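From: Revathi Kotian
To: Jundlow workshop list
Date: 13th December
Subject: Re: white shelf kit, corner posts and pipes

Tharun Nambiar wrote:
> Has anyone put together one of the Kulkarni shelf kits? I have the
> trays and a bag of pipes here in Clodine and the sheet that came with
> them is no use. Do the pipes go straight into the tray corners? Mine
> stop short and wobble. Also, what do people put under the tray while
> they work? I scratched one on the bench already.

Tharun,

Yes, they go straight into the corner posts. The posts are short, so the pipe has to be pushed in square. If it goes in at an angle it feels tight long before it is all the way down. Turn it a little as you push. Don't use a mallet, the rim of the post can split. I lost one that way in April and Bedon wanted 30 dollars for a new tray.

Wipe out the posts first. Two of mine had a bit of molding left inside and that alone was enough to stop the pipe.

For the bench, any old cloth will do. Lay the spare pipes next to each other on one side so they don't roll under the tray.

If your bag has elbow fittings in it, check the part number. The 505 bag has them and the plain one doesn't. Put the elbow on the pipe while you can still hold it upright, and leave the tray until later.

Mine took 6 evenings but I was not in a hurry.

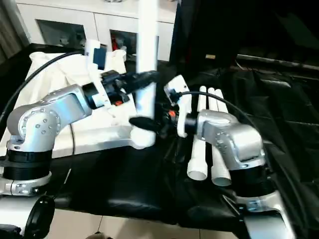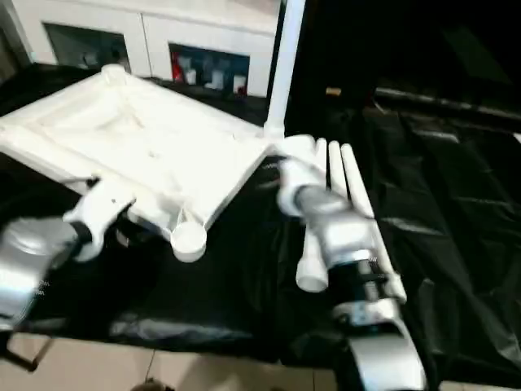

First one: upright pipe with the elbow at the foot. Second one: tray tilted up, open corner post at the front.

Revathi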